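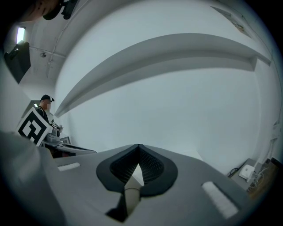
White walls and a white ceiling, wide view

Section 2: Unpacking and placing your Koster air monitor

Welcome to the fun part! In this section you take the monitor out of its box, wake it up, find it a good home on a wall or shelf, and get your first real readings. You don't need tools unless you're using the wall plate, and you can stop between steps without losing anything.

If you already have an older Grodora monitor in the house, leave it running for now. Section 5 covers moving your saved readings across.

Before you start

Have your phone charged and the Ernance app installed. You will also want a pencil and a soft cloth. For the wall plate, add a small Phillips screwdriver and a level (the one in the app works fine on most phones).

Let the closed box stand indoors for an hour if it has been in a cold car or on a porch. Moisture on a chilled sensor throws the humidity reading way off, and it can take most of a day to settle down again.

CAUTION: Do not push anything into the sensor grille, and do not blow into it with canned air. The fan behind it is tiny and the blades bend easily.

Unpacking

1. Pick a table with space to lay things out on both sides of the box. Good light helps, as the serial label is small.

2. Lift the lid straight up and set it beside the box. Save all the packing until you have finished Section 3 — you'll need it if the unit has to come back to us.

3. Take out the monitor, the wall plate, the cable and the bag of screws. Check them against the packing card.

4. Peel the clear film off the display. Start at the lower corner with the tab. 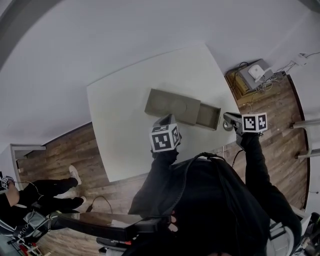

5. Turn the monitor over and pull out the paper battery strip. The display shows the Koster logo, then a row of dots. The dots mean the sensor is warming up.

NOTE: No logo? Plug in the cable and leave it connected for 14 minutes, then press the side button once. A battery that has sat in a warehouse since November can be too flat to start on its own, but it nearly always comes back.

Choosing a spot

Take your time with this one! A great spot makes more difference than any setting in the app. Walk through the room and look at where people sit, where the air moves, and where the sun lands in the afternoon.

6. Choose an inside wall or an open shelf, at the height of your head when you're sitting down.

7. Stay well clear of windows, radiators, vents and the stove. Bathrooms are fine as long as the unit is out of reach of spray.

8. Keep it off the ceiling. Warm air collects up there and your temperature graph will read high all winter.

9. Leave a hand's width of free space on each side of the grille. Curtains count as a blockage, and so do houseplants with big leaves.

In a plain white room the display can be hard to see in bright daylight. Press and hold the side button to switch to dark numbers, or pick a spot in softer light.

Fitting the wall plate

10. Hold the plate against the wall with the arrow pointing up, level it, and mark both holes with the pencil.

11. Drive the screws until the heads stand slightly proud of the wall. Hang the plate, then tighten by hand.

12. Slide the monitor down onto the plate until it clicks.

CAUTION: Check for wiring and pipes before you drill. Never mount the plate directly above a light switch or outlet.

Your first readings

13. Open Ernance, tap Add Monitor, and hold your phone near the display until the code appears on both screens.

14. Name the room. You can change the name later.

Now go live your life for a day. The carbon dioxide number will jump around at first, and a reading over 3,000 in the first hour is nothing to worry about. By the second morning the graph smooths out and you'll start spotting things — the dip when a window opens, the long slow climb while everyone is asleep. It's surprisingly addictive!

If the reading is still stuck at one value after the second day, go to Section 5, Troubleshooting and Moving Data.

Guide text: Jeanine Lambrechts and Roel Jansen
Revised 2020-08-11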